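Section 2. Setting Up a Tidying Task

Before you begin, a friendly word about what to expect. People who unpack a Millinier bench for the first time nearly always ask us whether it can do the chores yet, and the fair answer is: a few of them, slowly, if you set things out with care. Putting a tool away in a tray is a good first chore. Folding a fitted sheet is not, and we'd ask you to save that one for a long winter.

1. Switch off both arms and wait until they have settled before you reach inside.

2. Set the tray on the floor of the bench between the two arms, with its long side running front to back. Any sturdy tray will do, though a bright color against a dark floor makes life easier for the wrist camera.

3. Empty the tray completely. Hang up or put aside anything the chore doesn't call for.

4. Lay out one tool to start with. A screwdriver is a fine choice – long enough to grip, and light enough that a drop does no harm.
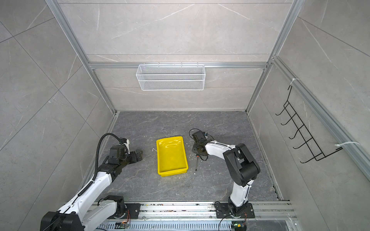
Figure 2. Bench with the yellow tray between the arms, wire basket on the back wall and hook rack at right.

5. Look over the cables on each arm. They need enough slack to follow the wrist, but a loop that droops into the tray will be picked up sooner or later, and the arm will be very proud of itself.

6. Switch on, open the Rätsep panel and choose Put Away. Set the pause between moves to 300 milliseconds, and leave it there until you have watched a good many runs from start to finish.

Caution: Keep hands, sleeves and long hair out of the bench while either arm has power, even when it seems to be resting.

Note: The basket and the hooks are harder than the tray, so please leave them for later. Valdis Pärn, who wrote the first Put Away routine, ran 969 tries at hanging a tool on a hook and counted 29 he would have accepted from a child. We expect to have better news in the August update.

7. When the run ends, press Stop, switch off both arms, and sweep the floor with a soft brush.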